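# trumton-pump-logs

Readings from 129 small industrial pumps, collected at the Primham site and tidied up to the point where a stranger could use them. Peristaltic and gear pumps mostly, with a handful of diaphragm units that were on the same pipework and refused to be ignored.

If you want centrifugal pumps, there are plenty of other datasets, and they have better graphs.

## What you get

- `runs/` : one CSV per run, 300 rows each
- `pumps.csv` : make-up of each pump, seal type, hose or gear material, year fitted
- `faults.csv` : what the fitter wrote down, spelling preserved
- `units.md` : please read this one

Pressure is in bar. Flow is in litres per minute, except in the `gautam_` files, where it is in litres per hour. Gautam is the name of the older logger, and it has always gone its own way.

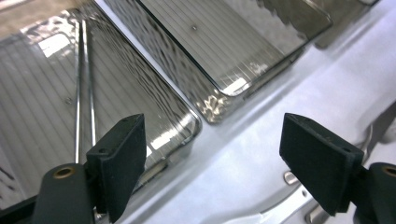
Each run covers a single duty point. Speed was held steady while viscosity was left to do whatever the fluid felt like at that temperature. The fluids were water, a sugar syrup and a light gear oil; the `fluid` column says which. Blank means water.

## Loading

```python
from trutadero import load_runs

runs = load_runs("runs/", units="lpm")
```

Trutadero is our own small reader. It converts the Gautam files for you and drops the header line that appears halfway down some of them. You can use plain pandas if you like surprises.

## Known problems

- Pump 70 has a suction reading below absolute zero pressure for most of July. The sensor was changed. The rows are still in, flagged `bad`.
- 2 pumps share a serial number. Both plates say the same thing, so we added `_a` and `_b`.
- Hose age is counted from fitting. A hose that sat on a shelf for years first is, as far as this data is concerned, brand new.
- "Knocking" and "noking" in `faults.csv` are the same fault. "Nocking, slight" may be a different one. 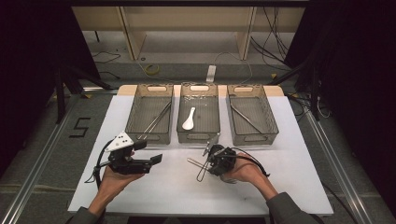 *Three mesh baskets on a white board: tongs, a soup spoon, tongs.*

## Suitable uses

Wear trends, leak detection, teaching people why slip matters at low viscosity. It has also been used to settle an argument over hose life, with both sides claiming victory.

Don't use it to size a pump. The duty points were chosen to suit the test loop, and the test loop was built to suit the room.

## Changes

- **v2** : Gautam units documented. Sorry.
- **v1** : first release, from Trumton.

Corrections are welcome as issues. Include the run number, and say which unit you think the flow is in.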